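The Sink in the Spare Room

Why small towns are putting washbasins back where their grandparents had them

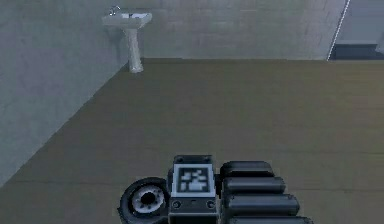
Kenneth Cruickshank thinks the bathroom got too big a job. For most of the last century, he says, every tap upstairs was moved behind one door, and families have been lining up outside that door ever since. He grew up in a house in Grevanthorpe with a basin in each bedroom. His parents took them out when he was 6 and put in closets. He has now put one of them back.

The bedroom basin was common in boarding houses and in larger family homes before private bathrooms became standard. A guest could wash, shave and brush his teeth without going into the hall. When builders began to add second bathrooms, the basins started to look old-fashioned, and a lot of them went to the dump with their pipes capped behind the plaster.

Those capped pipes are part of the reason they are coming back. In the older streets of Grevanthorpe, a plumber can often find a supply line within a few feet of where the new sink will go. The drain is the harder part. It needs a steady fall to the main stack and a vent, and in a house where the joists run the wrong way that can mean lifting a good part of the floor.

Amrit Bélanger runs Kinnear, a salvage yard on the Marnance road. She sold 4 old basins in her first year and 90 last year. Most of her buyers want a pedestal model, she says, and most of them underestimate the weight. She tells them to bring a second person and a blanket. She also tells them to measure the stairs.

Prices at the yard start low for a plain basin with a chip or two. Matching taps cost extra and are often the most expensive piece, as the old threads don't fit modern connectors without an adapter. Bélanger keeps a drawer of adapters under the counter and sells out of them every January, when people start on the jobs they put off over the holidays.

Cruickshank paid $254 for the plumbing work on his, a figure he puts down to luck and a nephew with a truck. The room is used by his mother-in-law, who moved in last winter and didn't want to cross a cold landing at night. She asked for a mirror above it and a shelf for her glasses. The shelf is still on his list.

There are drawbacks. A basin takes up wall space that could hold a dresser, and the trap will dry out and let in smells if the tap goes unused for weeks. Bélanger's advice is to run the water every Thursday, or whatever day the trash goes out. Anyone planning to sell should also ask a local agent first. Buyers in Marnance seem to like them, she says. In the newer houses out by Trilteo, she has yet to deliver one.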